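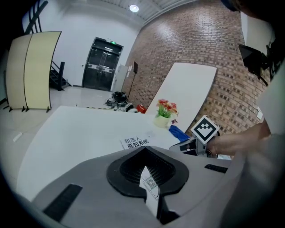
4.2 Distribution of application packages outside the official store

In this section we study how users obtain application packages (APK files) from third-party download pages, and how much the text of these pages agrees with the package that is delivered. The question is of practical importance. A user who installs from such a page usually has no other source of information than the page itself, and the permissions are shown only after the download is finished.

We collected 1000 download pages from two mirror sites, which we call Utach and Citomex. The collection was closed on June 12, 2021. For every page we saved the visible text, the stated version number, the stated file size and the package behind the download link. Pages which led to a survey or to another download page were followed for up to three steps and then dropped. After this cleaning, 351 pages remained with a package that could be opened and compared.

The comparison was made in the same way for both sites. First, the version number in the page title was compared with the version number in the manifest. Second, the signing certificate was compared with the certificate of the developer's own release, if this was available to us. When the certificate was different, we marked the package as re-signed. We do not claim that a re-signed package is harmful – some mirrors sign again only for adding their own update notice. However, the user is not able to see this difference from the page.

Utach and Citomex differ mostly in how they treat old versions. Utach keeps every version under its own address, and the title is changed by hand. Citomex uses one address for each application and replaces the file behind it, while the text often stays the same. For this reason the word "latest" on a Citomex page says little about the age of the text, and we excluded it from the analysis of wording.

For the installation test we used the Achari package reader, following the procedure of Amin (Gopinath Amin, personal communication). Each package was installed on a clean test phone without a SIM card, opened once, and left running for ten minutes. Network requests were recorded with Humgate in its default settings. In total over 1274 requests were recorded, and the larger part of them went to advertising hosts. Requests made by the phone system itself were removed with a fixed list, as described in Section 3.4.

Figure 5. Requests per package in the installation test, grouped by mirror site. Packages marked as re-signed are plotted separately.

As Figure 5 shows, the re-signed packages contact more hosts in the first minute than the others, but the spread inside each group is wide. A small number of packages is responsible for most of the difference on Citomex. When these are taken out, the two sites become similar, and we therefore give the median and not the mean in the rest of the paper.

Two limits of the test should be mentioned. Applications that ask for a login were opened only to the login screen, so their later behavior is not covered. Also, we repeated the test for a part of the packages in January, and several advertising hosts did not answer anymore. The results of the repeated test are given in Appendix B.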